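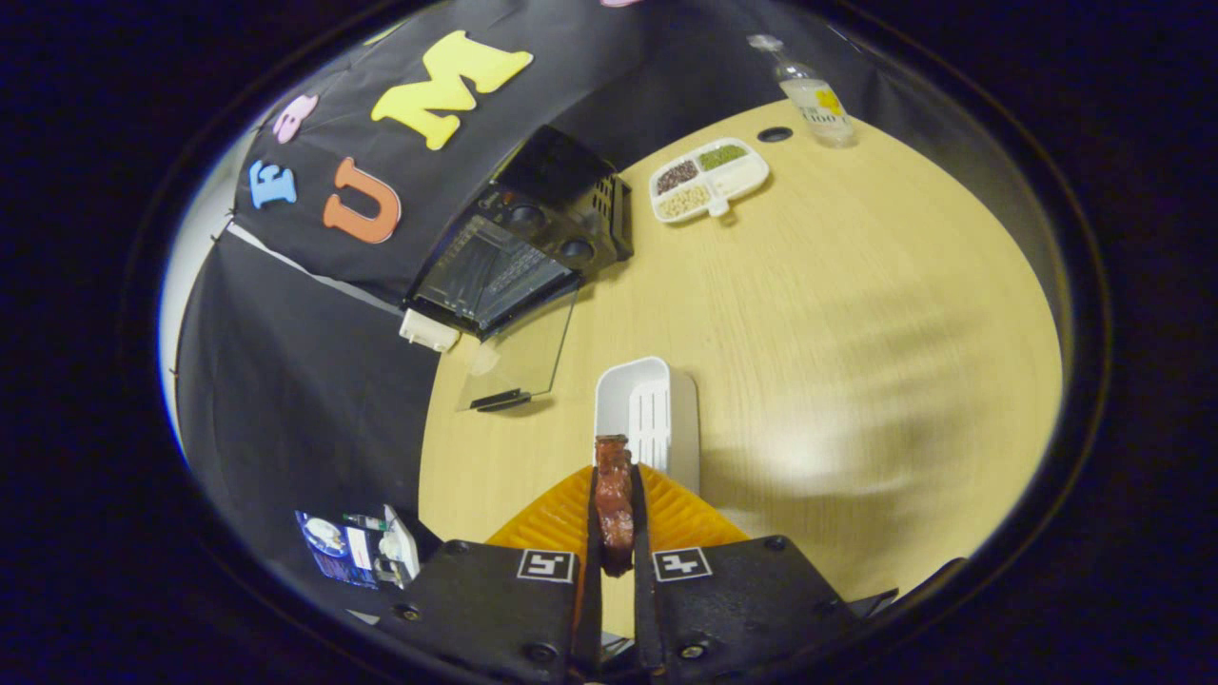 桌面现状:小烤箱、分格豆盘、玻璃瓶,还有一块熟食

小烤箱放在木桌上到底行不行?顺便问问三种豆子怎么一起煮

生活互助 > 厨房与收纳 > 小户型
浏览 1229

Surdu

各位好,第一次在这个版发帖,啰嗦的话请多包涵。

我十一月刚搬的家,新地方没有正经厨房,灶台就一个单头电磁炉,台面窄得放块砧板都要侧着放。所以我把一张浅色木桌当成了料理台,黑色的小烤箱、要泡的豆子、瓶瓶罐罐全往上摆,照片就是现在的样子。桌子右边有个黑圈的走线孔,估计本来是当书桌卖的,但我也没地方写字,先这么用着吧。

烤箱是 Kenlow 的,1000 瓦,两个旋钮,玻璃门往下翻的那种。我平时拿它热点熟食,烤几片馒头,偶尔烤个红薯,不会做什么大菜。问题是它的门一打开,玻璃就斜斜地朝着木头桌面下去了,我每次看着都有点心虚。上周热东西热得久了些,关了以后我伸手摸了摸门下面那一块桌面,挺烫手的!颜色倒是没变,可我不知道这样用上几个月会怎么样。房东那张脸我已经能想象出来了……

然后是熟食。就是照片里那种褐色、油亮油亮的,我在楼下熟食店一次买了320克,吃两顿都吃不完,第二顿放冰箱里再拿出来烤,外面硬得像皮带,里面还是凉的。我试过把温度拧高,结果更糟,表面一股糊味。不知道是我火候不对,还是这类东西本来就不该进烤箱。

最后一个是豆子。白色分格盘里那三种,深红褐色的一格,绿豆一格,还有一格是很浅的奶白色的。我妈给我装的,都是没标签的散袋,她电话里说“随便煮煮就行”,可是我随便煮了一次,绿豆全开了花,红的那种咬起来还嘎嘣响。是不是非得分开煮?我就一个电磁炉一口锅,分三次煮真的有点崩溃。

总结一下我想问的(怕大家看晕了):烤箱怎么放才不伤桌子,剩的熟食怎么热才不干,三种豆子能不能一锅出。还有如果大家看着桌上哪里摆得不对,也尽管说,我脸皮厚!

哦对,那个白色塑料的、带一条条栅的盒子,我拿来沥水的,洗完小东西就往里一立,挺好使。不过总觉得它放在这儿挡手,也不晓得该挪去哪。

Laurențiu Onu

你好呀,看到你的帖子我笑了半天,我刚出来租房的时候也是一张书桌打天下,吃饭、切菜、熨衣服全在上面。我就按你的顺序说,说得不对的地方别人再来补。

先说烤箱。我觉得你最该操心的不是桌面,是烤箱后面那块大黑布!布料离发热的东西那么近,我看着手心冒汗。能取下来就取下来,取不下来就把烤箱换个地方,或者至少在用之前把布拉开固定好,别让它有机会搭到机身上。烤箱上面、背后和两侧都要留空,留多少你去翻说明书,每个牌子写的不一样,我家那台要求背后的距离比两侧还大。说明书丢了的话,机身背面或者底部一般有铭牌,拿型号去网上搜,大多能搜到电子版。

再说桌面。浅色的木头桌,不管是实木还是贴面,都怕长时间的热,贴面的还容易鼓边,鼓起来就压不回去了。我的做法是在烤箱下面垫一块瓷砖,对,就是装修剩的那种地砖,建材市场门口问一问,老板经常几块钱就给你,有时候干脆不要钱。瓷砖要比烤箱的底大一圈,尤其是前面要多伸出来一截,把门翻下来之后的那块地方也盖住。烤箱自己的脚别拆,它是靠那几个脚把底抬起来散热的,垫了砖也得留着。瓷砖底下我又贴了四个小毛毡脚,一来不刮桌面,二来中间有层空气,手伸进去摸,桌面只是温的。

不锈钢板我也试过,不推荐,传热太快,等于没垫。硅胶垫呢,放热烤盘可以,长年压在烤箱底下我不太放心,我有一块就是压久了发黏,在桌上留了个印子,擦了好几天才淡下去。

你那台现在放在桌子边上,我会往里收一收。门朝哪边开,哪边就要能站人,你端着热烤盘转身的时候别撞到门。还有开着的门上不要搁东西!我知道很顺手,谁都想把烤盘往上一搭,可小烤箱轻,门上一压重整台会往前栽,我有次差点把一盘鸡翅倒在脚背上。

插头这块也多说一句。1000 瓦不算吓人,但你还有电磁炉,两个千万别插在同一个插线板上一起开。我看到烤箱左下角那儿有个白色的小块,不知道是不是插头或者转接头,如果是的话,挪远一点,别压在烤箱下面,塑料靠着热源时间长了会变形的。你桌上有走线孔,这是好事,可以让线从那里下去,前提是插头过得去,线也够长,别绷着。

熟食的问题我有发言权,我几乎每个周一都在吃周末剩下的。外硬里凉,八成是两件事:从冰箱直接进烤箱,再加上温度太高。我现在是这么弄的:

把肉切开再热,别整块热。整块的外面烤干了,里头还没反应过来呢。切成手指那么厚的片,平铺在锡纸上,洒一小勺水,有卤汁就洒卤汁,然后把锡纸包起来,四边捏紧。烤箱先预热到一百六十度,包好的放中间那层,十几分钟之后打开看一眼(小心蒸汽,往外冒的时候很烫)。中间那几片要热到冒气、烫嘴才行,温吞吞的不算热好。想要外皮有一点焦香的,就最后把锡纸敞开,再烤两三分钟,人别走开。

如果是肠一类的,皮上斜着划几刀,不然会爆,溅得里面到处都是油。油滴到发热管上就是你说的那股糊味了,所以下面一定要放接油的盘,盘里铺张锡纸,用完一卷就扔掉。锡纸不要直接铺在箱底,也不要碰到发热管,这点很多人不注意。

还有就是只热一次。我以前懒,一大盒拿出来热,吃一半又放回去,第二天再热,味道不对还拉过肚子。买回来当天就分成两份,一份现吃,一份马上进冰箱,要吃多少拿多少。320克一个人分两顿刚好嘛,别留到第三天去了。

豆子我不太在行,我家煮豆子都是丢高压锅,等懂的人来说。不过你那个分格盘我挺喜欢,我家里有个差不多的,拿来摆瓜子。

Veltley

分开泡,一起煮,先硬后软。

Stustiteck

楼上那位惜字如金,不过大方向没错,我来展开讲讲豆子,这个我可有得说了,我家冬天一个星期要煮三四回!

先认豆。绿豆不用说了。深红褐色的那格,光看照片我不敢替你断定是哪一种,你自己凑近了看看:小小一粒、侧边有一道白线的,多半是红小豆;个头明显大、弯弯的像个腰子,那就是红腰豆或者芸豆。奶白色的也一样,可能是白芸豆,也可能是黄豆或者别的,圆滚滚的像黄豆,扁长的像芸豆。最省事的办法是给你妈妈发张近照问一声,她自己装的她肯定知道。

为什么要先认清楚呢,因为腰豆芸豆这一类,没煮透是会让人上吐下泻的,不是口感问题!你上次咬起来嘎嘣响的那种,如果是芸豆,请千万别再那样吃了。这一类要泡过,泡的水倒掉,换新水,大火滚开,保持翻滚至少十分钟,然后再转小火慢慢煮到一捏就烂。用电炖锅、保温焖烧杯直接焖生芸豆是不行的,温度上不去,看着软了也不保险。认不出来的豆子,就一律当芸豆对待,这样最稳妥。

泡多久?绿豆我泡一两个小时,急的时候不泡也行,多煮一会儿就是了。红小豆我至少泡 4 小时,芸豆和黄豆直接泡过夜。天热要放冰箱里泡,不然水面起泡发酸,那就别要了。你那个分格盘拿来摆干豆子好看,但是泡豆别用它,浅,豆子一胀就满出来了,而且一端起来这格的水就跑到那格去。拿三个饭碗就好,或者吃完的酸奶大杯,洗干净也能用。碗里水要多放,没过豆子以后再高出两指。

然后说一锅出。可以的,一口锅完全够!诀窍就是下锅的时间错开。我给你按我家的顺序讲一遍:

泡好的白豆和红豆,水倒掉,冲一冲,一起下锅,加足冷水,电磁炉开最大,滚了以后撇掉浮沫,盖子留条缝,让它大滚十分钟以上。接着转小火,煮四十分钟,拿勺子捞几粒尝……不对,这时候别尝,捏!两种都捏得动但是还有一点硬心,这时候把绿豆放下去。再煮半个小时出头,绿豆刚刚开口,红的白的也都面了,关火。要是你的红豆是小粒的那种,它比白芸豆快一些,可以晚十来分钟再放,不放心的话一起放也没关系,无非是煮得烂一点,煮烂了还更出沙呢。

糖和盐都等到最后放。我婆婆那辈人总说早放糖豆子煮不烂,我自己比较过,确实是后放的软得快,至少我家这水是这样。酸的东西比如番茄,也要等豆子软了再下。

放久了的老豆子是真的煮不烂,怎么煮都有硬芯,这个不怪你。你妈妈给的如果放了一两年,泡的时候可以加一丁点小苏打,指甲盖那么点就行,泡完冲干净。

还有个偷懒的办法,特别适合你只有一个炉头的情况:周末把红的和白的煮一大锅,煮透以后沥干,放凉,分小袋压扁冻起来。要吃的时候掰一块丢进绿豆汤里,滚几分钟就好啦。或者炒饭里撒一把,拌沙拉,都行。你那个带栅的白盒子如果缝够细,可以拿来沥煮好又放凉的豆子,热的就算了,不清楚那塑料耐多少度,滚烫的东西还是用金属漏勺吧。

至于它放哪儿,我会让它搬到水池边上去,沥水的东西挨着水才顺手嘛。反正别往烤箱那边推。同理,那只银盖子、标签上有朵黄花的玻璃瓶,我不知道你装的是什么,要是油或者酒,也让它离热源远一点,现在摆在桌子那头就挺好,别哪天为了腾地方挪到烤箱旁边去。

桌子总的摆法,我的习惯是一头热一头凉。热的那头只有烤箱和垫子,旁边空出一块专门放刚出炉的烤盘,上面垫块木板或者厚布。凉的那头放干货、瓶子、碗。中间留给切东西。你豆盘现在离烤箱还有段距离,可以的,不过干豆子这么敞着容易进灰也招虫,认完豆以后收进带盖的罐子里吧,罐子外面贴张纸条写上名字和月份,下次就不用猜了。豆子还容易生小虫,新拿回来的我都先装袋冻三天,再拿出来装罐,拿出来以后等袋子外面的水珠干了再打开。

Surdu

谢谢大家!!回来更新一下。

黑布我今天先拉到一边夹住了,烤箱往里挪了一截,瓷砖还没买到,楼下五金店说明天有,先忍一天不用烤箱。白色那个小块也捡到旁边去了。

熟食听 Laurențiu Onu 的,等瓷砖到了就切片包锡纸试。以前我都是整块往里一扔,旋钮一拧就去洗澡,现在想想挺后怕的。

豆子照片发给我妈了,她回我一条五十多秒的语音,前四十秒在问我穿没穿秋裤。最后说红的是红小豆,白的是白芸豆,让我“泡久一点”。所以 Stustiteck 说的过夜泡我今晚就开始,白芸豆一碗,红小豆一碗,绿豆明早起来再泡。

再追问一个小的:泡过夜的话,中间要不要起来换水?

Stustiteck

不用起来换,睡你的觉!早上倒掉,冲两遍,加新水下锅就行。屋里暖气足的话碗放冰箱里泡。白芸豆记得大滚那十分钟,从水真正翻起来开始算,别从开火就算。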